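The Morning Rounds at Valotora

A two-armed robot cell takes more tending than you'd think, and most of it happens before anybody has asked the thing to move.

By Cisneros

The first job of the day at Valotora is wiping the table. I had pictured laptops and a certain amount of frowning, and there was some of that later on, but when I came through the door in September the technician on the early shift had a damp cloth in one hand and a mug in the other and was going over the wood grain the way my aunt does her kitchen before company comes. Crumbs matter, I was told. So does lint, and so do the little curls of thread that come off fabric when it has been picked up and put down all day long.

The cell is called Tirker, and it is one of 22 in the building. It has two arms fixed to a rail along the front of a wooden table, with pale walls on three sides to keep the view behind the work plain. Each arm carries a small camera near its gripper, and another camera looks on from outside. The arms practice household chores, so what they handle is the stuff of anybody's bedroom or kitchen counter. When I visited, the chore was opening and closing a zipper, and I can report that I have never given so much thought to a zipper in my life.

After the wiping comes the cables. Every arm has one running along it, and a cable with too little slack tugs at the wrist just when the wrist needs to be gentle. The technician moves each arm by hand as far as it will go – out, up, across the body toward its neighbor – and watches the cable the whole way. If it snags, the clips get moved. It's slow work and pleasant to watch, rather like somebody stretching an old dog's legs.

Then the fingers. They're the part that wears out, and they are treated about as sentimentally as brake pads. The log for Tirker shows 373 finger changes since the cell was first bolted together, which sounded like a lot to me until I learned how many times a day those tips close on something. A technician runs a thumbnail along the inside edge, feeling for chips. A scuff on the outside is left alone. A chip on the inside can catch a mesh and pull a hole in it, and then you've lost both a bag and an afternoon.

Squaring up the grippers takes another 20 minutes. Each pair of fingers is closed on a strip of paper, and the paper is given a tug. If it slides out at the tip but holds farther down, the fingers are meeting at the wrong angle, and the mounting screws are loosened and coaxed and tightened again. There is a proper gauge for this, made in-house and known as the Flirnent for reasons lost to time, but everyone I watched started with the paper and only went to the drawer for the gauge when the paper was being stubborn.

Last come the wrist cameras. The lens is dusted and the bracket checked, and then something small is set between the fingertips to see whether it shows up clearly on the screen. A zipper pull makes a wonderful test. It's tiny and pale, and it flops about. If you can find it on the monitor from across the room, you can probably call the camera good and go get more coffee.

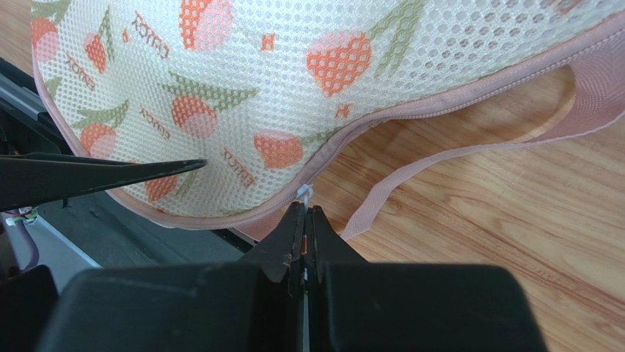
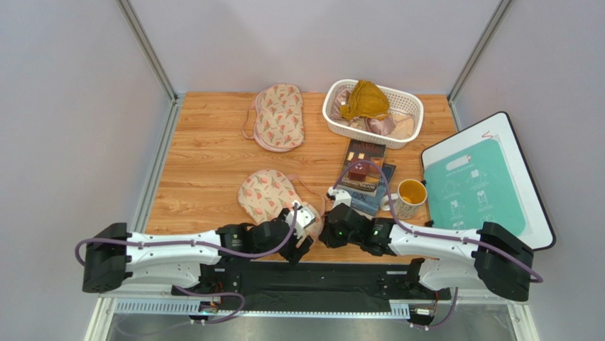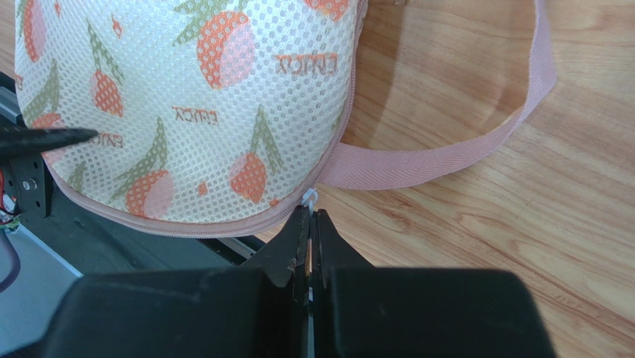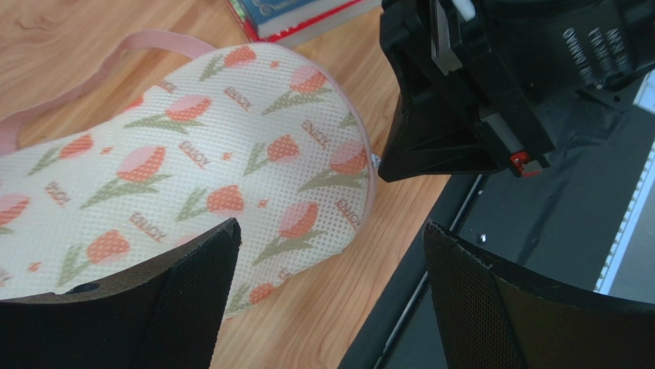 The table stays cluttered on purpose, by the way. A cell that has only been checked over bare wood will pass everything and then bump its elbow on the first thing it meets, so the technicians like to do the final check with belongings left out. They shuffle them between sessions too, and there is a good deal of friendly disagreement over what counts as a fair mess.

All told there are 65 lines on the morning sheet, and a practiced hand gets through them well before lunch. I asked whether any could be dropped. The answer was a long story about a rail bolt that had been skipped one morning, and a week of puzzling results that followed, with everyone blaming the software (poor software!) while the left arm leaned over by the width of a fingernail. The bolt is now line four. It gets a dab of paint across the head so that any turning shows, and whoever is on shift touches it as they go by, even in the afternoon, even when they're only passing through on the way to the sink.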